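Tuesday, January 21, 2020

# Workshop tips: teaching two arms to tidy small things

We've been driving our pair of arms by remote control all month, and I love it! Small fiddly jobs make the best lessons, so these tips come from sorting earbuds and their cases.

- **Practise before you record.** Do 20 goes just for fun. Your hands settle down and the later runs look far smoother.
- **Slow down near the table.** Sweep across quickly if you like, then creep in for the last bit – the robot copies your rushing too.
- **Give each hand its own job.** One holds, the other fetches. Swap roles only between runs.
- **Move things about.** Shift the trays a little every few goes, or it'll only learn one spot.
- **Keep the wobbly runs apart.** I save mine in a folder called Udetness and go through them over a cuppa.

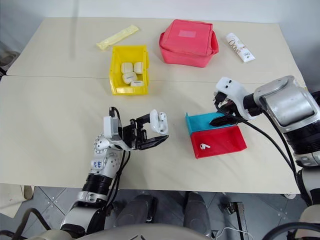 *Charging case in the left gripper, right gripper over the blue tray, one earbud in the red.*

We stop at up to 80 runs a day, as tired thumbs make sloppy lessons. Next on the list is folding tea towels – can't wait!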